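The rulebook for the household arm

Cilana's handling standard for domestic robots runs to 194 pages, 43 of which concern the word "near." I have read them all, mostly on trains, and I can report that a plate is near the edge of a table when a reasonable person would reach out and move it. The working group spent a winter looking for that reasonable person and settled for a formula in January.

The formula is in section 2. It asks what an arm should do about the things it hasn't been told to pick up. Older rules dealt with people, and quite rightly, but they left the crockery to fend for itself. An arm could fetch a spoon, sweep a dish to the floor on the way back and score full marks.

Beden, which writes the test scenes, now builds its simulated dining rooms with a certain malice. Fragile things go where a tired guest would leave them. Targets go in shadow.
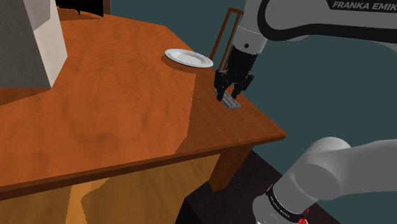
Fingertips at the tray, plate by the table's edge: a simulated trial with a Franka Emika arm.

The latest round took in 2,061 such trials, and every one must be logged, including the dull ones. This is the clause manufacturers complain about most. Aaltonen wanted to submit its best runs only, a policy many of us would welcome at our annual reviews.

Brimura raised a better objection. A rendered plate costs nothing to drop, so a lab may get careless about dropping it. The standard's answer is to charge each breakage as if the plate were real, and to make the lab rerun the whole set after any change to the software, however small. Labs describe as small any change made on a Friday.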